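Can a Machine Do My Chores Yet?

My dishwasher quit in February, and for 2 weeks I washed everything by hand and thought about robots. I had seen the videos, same as everybody. A robot folds a towel. A robot puts a mug on a shelf. Then I would look at my sink and wonder who was getting these robots and when it would be my turn.

I used to work in a warehouse, so I have some idea of what machines are good at. We had a conveyor line and a palletizer, and the palletizer was better at its job than any of us. It stacked boxes all night and the stacks were straight. But the boxes were all the same size, and if one came down the line with a flap open, the thing stopped and a light went on and one of us had to walk over and fix it. I was the one who walked over on most of the night shifts I worked. I still think about that light when somebody tells me the home robot is almost here.

Floors

Floors are done, more or less. I have a robot vacuum and it works. It gets stuck under the radiator and it once dragged a phone charger down the hall, but I haven't pushed a regular vacuum through the living room in a long time. I paid 300 dollars for it, which seems fair to me. The stairs I still do myself.

Laundry

Washing and drying were solved before I was born. Folding is the part left over, and it's the part I would pay for. I have watched a lot of folding videos at this point. Most of them start with one shirt lying flat on a table. My laundry starts as a heap with a fitted sheet wrapped around everything else. The newer machines can pull a piece out of a pile and find the corners, and I was impressed the first time I saw it, but it was slow, and I noticed that when a sock fell on the floor it stayed there.

Dishes

Loading a dishwasher looks easy until you try to write down the rules. Bowls go on the top unless they're big. The wooden spoon doesn't go in at all. A glass is hard to see and it breaks if you squeeze it. I'd guess dishes come after laundry, though my friend Umut Sezer thinks it will be the other way around. He works at a small shop called Trallard that does metal parts, and he says a plate is at least a rigid thing and a shirt isn't. He may be right. At his shop they have an arm that loads one of the mills, and it runs fine as long as somebody fills the tray the same way every time. Filling the tray is now a job.

Picking things up and moving them

This is the one I think about the most, because it's most of housework. You move the lamp so you can wipe the table, and then you put the lamp back. I never counted that as a chore until I started reading about how people teach it to machines. One way is to have a person do the job with a hand-held gripper held in both hands, so the movement gets recorded with the same kind of fingers a robot would have. A table lamp is a good test. The shade is wide and light, the base is at the other end, and the cord goes wherever it wants.

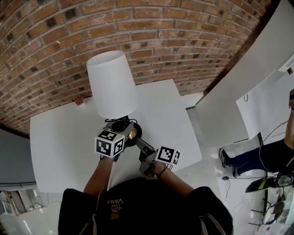 What I would pay for

I made a list on Monday night, and it came out shorter than I expected. I would pay for folding. I would pay for something that clears the table after dinner and doesn't chip the plates. I don't need it to talk. I don't care if it takes three hours, since I'm asleep for most of that anyway — though it would have to be quieter than the vacuum.

I wouldn't pay for a machine that needs me to set out the work first. If I have to lay each shirt flat, I've done half of it already. That was the trouble with the palletizer too, in a way.

The new dishwasher came, by the way. It cost 530 dollars with the delivery, and it leaves water on top of the mugs.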